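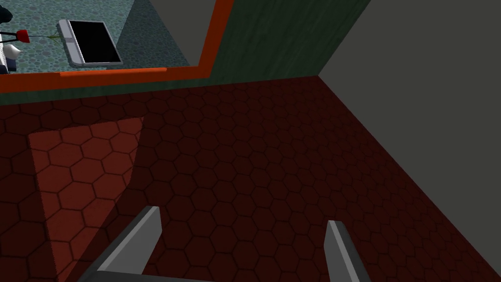 Wrist view in the simulator, right hand, gripper empty over the red hex floor

Hi Pin-yu, hi everybody,

Sorry for the slow answer, I had your message open in a window for most of the evening and kept wandering off to try things instead of typing. The render at the top is from the right wrist camera in my copy of the scene, so you can compare it with yours.

Pin-yu Wei wrote:
> I finally got the Warkier scene to load on my old desktop, thank you
> all for the hand-holding! Two things are bothering me. First, the
> fingers on the right hand seem to lean in toward each other in the
> wrist view even when I command them fully open. Is my URDF wrong?
> Second, my policy does fine over the plain floor I made but goes
> silly over the hexagons. Should I just take the tile texture out?
> I'm hoping to have the real arm on the bench by December and I'd
> rather not carry a bug over to it.

On the first one, I don't think your URDF is wrong. Look at mine: the two fingers slant toward each other as they come up the picture, and the left one looks bigger and leans more than the right. I spent a whole weekend on this last winter (my wife can tell you all about it) convinced that I had swapped a sign on one of the finger joints. What I had was a camera mount that wasn't centered on the palm, plus a wide lens. If you print the joint values and they agree with each other at full open, leave the model alone and go look at the camera transform. Mine is off to one side by 9 mm, on purpose, to match the bracket I printed for the real hand. If yours is supposed to be centered and you still see one finger bigger than the other, then yes, something is off, and please send me the file.

As for the tiles, please don't take them out! I know it's tempting. I did just that with my first batch, trained on 191 episodes over a flat gray floor, and the arm was lovely in simulation and hopeless the minute I put it over the patterned mat in my garage. I'd keep the hexagons and start changing the light. See the brighter orange-red patch on the left, with the straight edge? It's the same floor and the same pattern, only lit more strongly, and a patch like that confused my policy far more than the tiles ever did. I now move the lamp at the start of each episode and pick from 13 floor colors, and that has helped a good deal.

Same goes for the stuff outside the orange rim. I leave the tablet and the red flower there on the speckled surface as clutter. The policy has no use for them, but my real bench has never once been tidy, and I'd like it to get used to that. Sixten Lindholm had a nice little script for shuffling the clutter positions, and maybe he'd be kind enough to post it again, as the link in the old thread is dead.

One more thing while I'm at it. If the old desktop is struggling, drop the wrist camera to 24 frames a second before you touch the resolution. Small pictures made my gripper miss the edges of things, and I never noticed the lower rate at all.

Wing-yan, I haven't forgotten your question about the Cloltby motor drivers. I need to dig out my wiring notes, and they're in a box under another box. Give me a few evenings.

Let us know how you get on, Pin-yu, and do post your own wrist view when you have it.

Warmly,
Siu-fong Cheung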